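Tips for getting dishes off the table with a hand gripper kit

The Skitdale kit from Riretti arrived in April, in a box big enough for a bicycle, and my table has been a training ground ever since. You squeeze the handles, the padded jaws close on a plate, and the kit saves each run so that the arm (sold separately, naturally) can learn to clear up after you. The trial set rents for $45 a month. I had it for 14 weeks and came away with opinions, mostly about crockery.

Before you start

Push everything you don't plan to pick up to the far end. Fans, jars, the fruit bowl, anything plush. You want the middle of the cloth for plates and nothing else.

Pull the tablecloth straight. A jaw that snags a wrinkle will take the wrinkle with it, and then the wrinkle takes the teacup.

Wipe the rubber pads with a damp rag and let them dry. Butter is the natural enemy of grip. The booklet covers this on page 20, after a long chapter on choosing a color for the carrying strap.

Picking up plates

Come in low and open the jaws wider than you think you need. Glass plates are the hard ones. With a patterned cloth showing through, it's easy to misjudge where the rim is, and I closed on thin air more than once before I learned to aim for the shine.

Stacks are their own sport. Grab the top plate by the rim and its neighbors may decide to come along. If the stack tips, set it down and start the run over. Do not try to save it with your free hand, as the kit will faithfully record you doing so. 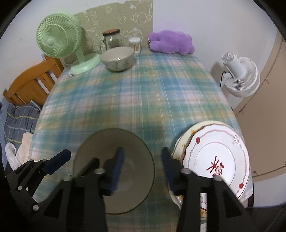
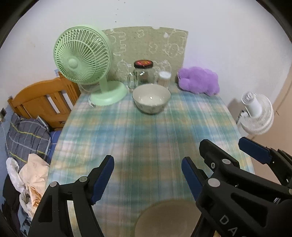

Plaid cloth, black jaws, blue pads, and the green fan keeping to its end of the table.

Practice order that worked for me

1. One plate, plain, in the middle of the cloth.
2. The same plate, closer to the table edge.
3. Two plates side by side.
4. A stack, using plates you never liked. Wedding gifts from distant cousins are ideal.
5. Bowls, when you feel brave. Deep ones want one jaw inside and one out.

Is it worth the money?

The full Skitdale set is $1389, and for that I could clear the table by hand until retirement and eat out on the difference. The rival Wistari kit is lighter but pinches the thumb. My neighbor Mawuli Antwi borrowed mine for an evening and still prefers his Goodall tongs — no charging, no updates, and they do corn.

If you have a use for the recordings, rent for a month first. Keep the box. You will need it for the return, and it won't go back together the way it came.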